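Sudesard Arbeitsplatzmatte 700
Ergonomische Stehmatte für Werkbank, Packtisch und Labor
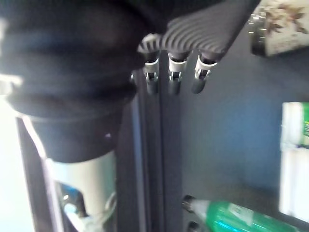 Wer den halben Tag auf Estrich steht, kennt das Ziehen in den Waden ab dem frühen Nachmittag. Die Sudesard 700 haben wir seit September im Sortiment, und wir sind richtig begeistert davon! Sie gibt beim Auftreten spürbar nach, ohne schwammig zu werden, und man kann sich auf ihr drehen, ohne dass die Sohle klebt.

Der Kern besteht aus geschlossenzelligem Polyurethanschaum, die Deckschicht aus Nitrilkautschuk. Öl und Kühlschmierstoff lassen sich einfach abwischen. Die Kanten sind an allen vier Seiten abgeschrägt - auch ein Rollwagen kommt gut darüber.

Technische Daten
Breite: 700 mm
Länge: 1.584 mm
Stärke: 16 mm
Farbe: Anthrazit
Artikelnummer: 391

Die Matte liegt lose auf und braucht keinen Kleber. Zum Kürzen genügt ein scharfes Teppichmesser mit Stahllineal, am besten von der Unterseite her. Nach dem Auspacken bitte über Nacht flach auslegen.

Passendes Zubehör
Eckverbinder Barajas, Satz mit vier Stück
Reinigungskonzentrat Privbridge, 1 Liter

Versand ab Lager Drarkville, gerollt im Karton. Sondermaße auf Anfrage.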